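Jobs › Warehouse & Packing › Part-time

Parcel packer, Clistard

Arnolora is looking for a part-time packer for its mailing room at Clistard. You would weigh outgoing packages, check the labels and sort them into crates. Shifts are four hours, mornings or afternoons.
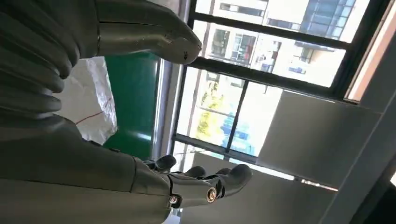 The work is light but steady – expect around 110 packages in a shift. Most of it is done at the table, near a large window that looks out on an apartment building, and you can sit or stand. Training takes two shifts and is paid.
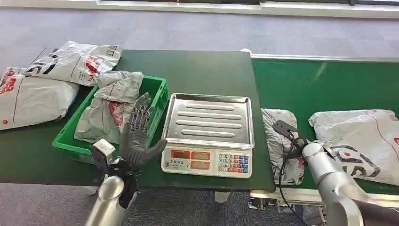
You should be able to read small print and lift 12 pounds. Experience is welcome but not required. Send a short note with your available hours to Úna Keogh, quoting job 117. Applications close December 15, 2023.

Recent listings
Returns clerk – Fitzgerald
Evening driver – Sumach
Stockroom assistant – Clistard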